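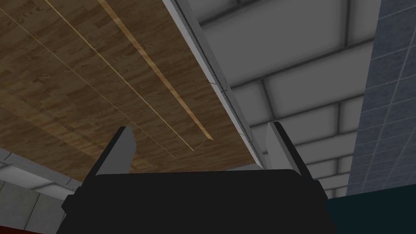 图9-1 Gorow单元仿真场景,夹爪位于木纹桌面下方,两指张开。右侧手指上方为桌面的浅色边条。

第9讲 Gorow单元的仿真设定、日常维护与故障处理

课程:机器人工作单元技术
适用对象:已修完运动学基础与传感器基础的本科高年级学生
实验地点:Vasiliauskas实验楼一层,单元间与相邻机房
课前准备:阅读第8讲末尾关于工具坐标系的内容,并在机房账户中确认Flodix可以正常启动。

一、本讲范围

本讲讨论Gorow单元从工程文件建立到日常维护的完整过程。该单元由一台六轴机械臂、一只Nositow双指夹爪、一张工作台以及控制柜组成。课程要求所有程序先在Flodix仿真环境中通过检查,再由指导人员签字后下载到实体单元。仿真模型与实体单元共用同一份参数表,参数表的修改视同设备维修,须登记。

轨迹规划算法的推导不在本讲范围之内,见第6讲。焊接与喷涂工具的换装另设专题。

二、工程文件的建立

新建工程时,应从课程服务器复制基准工程,不得从空白工程开始。基准工程中已包含机械臂本体、控制器型号与关节限位。学生需要自行完成的内容为工具定义、工作台放置、碰撞对设置和信号映射。

仿真控制器的通信端口固定为1384。机房内每台计算机均按此设置,学生不得更改。若启动时提示端口被占用,通常是上一位使用者未正常退出仿真控制器,应在进程列表中结束残留进程后重新启动,不应改用其他端口。改用其他端口后,仿真虽可运行,但信号监视窗口将收不到数据,由此产生的空白记录不予评分。

工程文件名由学号与实验编号组成,中间以下划线连接。文件名中不得出现中文字符和空格。

三、夹爪的安装与工具坐标系

Nositow夹爪以法兰螺钉固定在第六轴末端。在仿真环境中,夹爪作为独立装配体挂接到法兰坐标系。挂接时须核对以下事项。

首先核对安装方向。夹爪本体有两个肩部,外形近似对称,旋转半周后外观差别很小,但电缆出口方向相反。实体单元上电缆出口朝向第五轴外侧,仿真模型应与此一致。方向装反时,抓取动作仍可完成,腕部电缆却会在第六轴转动中绕紧,这类错误在仿真画面中不易发现,只能依靠核对法兰定位销的位置加以排除。

其次核对工具中心点。工具中心点定义在两指闭合时指尖中线上。课程统一采用闭合状态下的定义,张开状态下该点落在两指之间的空处。部分学生习惯将工具中心点移到某一侧手指的内表面,以便对准工件边缘,此种做法在单次抓取中可行,但会使后续的放置点全部产生偏移,故不采用。

再次核对手指碰撞体。手指的外观模型与碰撞模型为两份不同的几何体。外观模型保留倒角和边缘细节,碰撞模型为简化后的凸体。更换手指时必须同时替换两份模型。只替换外观模型时,画面看似正确,碰撞检查依据的却仍是旧手指,仿真结果因此没有意义。

夹爪行程由参数表给出,课程实验中两指张开量设为22毫米。该数值写入工具参数的开口一栏,程序中通过变量调用,不得在运动指令中直接书写数字。

四、工作台的放置与碰撞检查

工作台在仿真场景中以桌面为基准放置。桌面采用木纹贴图,边缘为浅色边条。贴图上的板缝只是纹理,不对应任何几何特征,不得用作示教或测量的参照。曾有作业以板缝为基准标定工件坐标系,在更新贴图后全部点位失去依据。工件坐标系应以桌面角点建立,方法与第5讲的三点法相同。

桌面的碰撞体须为实心薄板,上下两面均参与检查。这一点在本单元中尤为重要。机械臂的可达空间延伸到桌面以下,夹爪可以从下方接近桌面,图9-1即为此类姿态。若碰撞体仅由上表面的单面网格构成,从上方接近时检查正常,从下方接近时则可能直接穿过,软件不给出任何报警。检查方法如下:将机械臂手动移至桌面下方的安全位置,以低速向上点动,观察碰撞警告是否在接触之前出现。警告未出现时,打开桌面属性,将碰撞类型由“表面”改为“实体”,保存后重新载入场景。

边条须单独列入碰撞对。边条与桌面在装配树中是两个零件,对桌面所作的设置不会自动传递到边条。夹爪由桌下退出时,先与之接近的往往是边条,故手指与边条之间、夹爪本体与边条之间均应建立碰撞对。桌下的支撑横梁同样处理。

碰撞检查的安全距离设为2毫米。安全距离小于该值时,离散步长可能使夹爪在两次检查之间越过薄件;安全距离过大时,正常的抓取动作会反复触发警告,使用者容易养成忽略警告的习惯。

天花、墙面等房间几何体仅作环境背景,不参与碰撞检查。但仿真视图中应予保留,以便在仰视或贴近桌下的视角中辨认方向。视角处于桌面下方时,水平面的参照较少,初学者容易将向上点动误作向下点动。操作前应先打开坐标轴显示,确认基座坐标系的竖直方向,再进行点动。

五、桌下姿态的进入与退出

实验中需要从桌下检查支撑横梁附近的安装孔位。进入桌下的动作应分段进行,中间点由学生自行示教,并满足以下要求。

机械臂由原点出发,首先移动至桌面侧方的过渡点。过渡点须位于桌面投影范围之外,高度低于桌面下缘。由过渡点进入桌下时采用直线运动,不得采用关节运动。关节运动的末端路径为曲线,起止点均安全并不表示途中安全。

到达桌下后,方可调整夹爪姿态。姿态调整时以工具中心点为固定点作重定向运动,观察腕部与横梁的间距。两指在整个进入过程中应处于闭合状态,到达检查位后再张开。张开前重新确认手指外侧与桌面边条之间的空间。

退出时顺序相反:闭合两指,恢复姿态,直线返回过渡点,最后返回原点。中途停机后不得直接执行回原点程序。停机位置处于桌下时,须先以手动方式沿进入方向退至过渡点。控制器的回原点程序按关节空间规划,不考虑工作台的存在。

六、信号映射

夹爪的开、合两个输出信号与到位输入信号按参数表映射。仿真中的到位信号由软件根据手指位置产生,实体单元中则由夹爪内部开关产生,两者的响应时间不同。程序中应等待到位信号,不得以固定延时代替。采用固定延时的程序在仿真中能够顺利运行,在实体单元上气压偏低时,手指尚未到位,机械臂已经开始移动。

等待到位信号的指令须设定超时。超时后程序转入停机处理,并在示教器上显示对应信息。信息文字应写明等待的是哪一个信号,例如“夹爪张开到位超时”,不得只写“错误”。

七、日常维护

实体单元的维护由当班小组执行,结果记入单元日志。每次上机前检查急停按钮、护栏门开关和气源压力表。压力低于表盘绿色区时不得启动夹爪。法兰螺钉上画有标记线,标记线错位即表示螺钉松动,应通知指导人员按规定力矩重新紧固,学生不得自行拧紧。

手指内表面为夹持面,须用干布擦拭,禁止使用含油清洁剂。夹持面出现压痕时,在日志中记录位置,并与上一次记录对照。手指导轨每月润滑一次,用油种类以夹爪手册为准,多余油脂应当场擦净。

更换手指后须完成以下工作,方可恢复使用:重新标定工具中心点;更新参数表;在Flodix中替换外观模型与碰撞模型;以低速运行一次桌下检查程序。四项工作由同一小组连续完成,不得跨班次交接。

仿真工程的维护同样列入日志。每学期开课前,指导人员将实体单元的关节零位与仿真模型对照。零位有差异时,以实体单元的标定结果为准修改仿真参数,不得反向修改。

八、常见故障及处理

夹爪模型与法兰分离。机械臂移动时夹爪停留在原处,多为挂接关系丢失。重新挂接后应检查工具坐标系是否归零,归零时须从参数表重新输入,不可凭目测移动到位。

手指张开方向相反。执行张开指令时两指并拢,多为开、合信号映射互换。应修改映射表,不得在程序中交换指令。程序中交换指令后,仿真表现正常,下载到实体单元后动作相反。

桌面下方无碰撞警告。按第四节检查碰撞体类型与碰撞对。两项均无误时,检查是否在视图菜单中临时关闭了碰撞检查。该选项随工程保存,他人关闭后复制的工程同样处于关闭状态。

到位信号不出现。在仿真中检查信号名称的大小写;在实体单元中先检查气源,再检查插头,最后检查夹爪内部开关。拆开夹爪外壳属于维修作业,由指导人员进行。

手动操作时视图突然翻转。视角越过竖直方向后,部分鼠标操作的方向随之改变。应停止点动,将视图恢复为预设的侧视图,再继续操作。

九、实验作业

1. 在基准工程中完成夹爪挂接、工具坐标系定义和工作台放置,提交工程文件与参数表。
2. 为手指、夹爪本体、桌面、边条和支撑横梁建立碰撞对,并以表格形式说明每一碰撞对的检查结果。
3. 编写桌下检查程序,包括进入、张开、闭合和退出各段。程序注释应注明每一点位的作用。
4. 人为将桌面碰撞体改为单面网格,记录从上方和从下方接近时的不同表现,完成后恢复原设置。
5. 以书面形式说明:在桌下停机后,为何不得直接执行回原点程序。答案应结合所示教的过渡点位置。

作业以小组为单位提交。工程文件无法打开的,退回一次;参数表与工程内数值不一致的,按未完成处理。上机时段为下午2时起,各组顺序张贴于单元间门外。下一讲内容为Gorow单元的程序下载与首次低速试运行,请各组携带经签字的碰撞检查表。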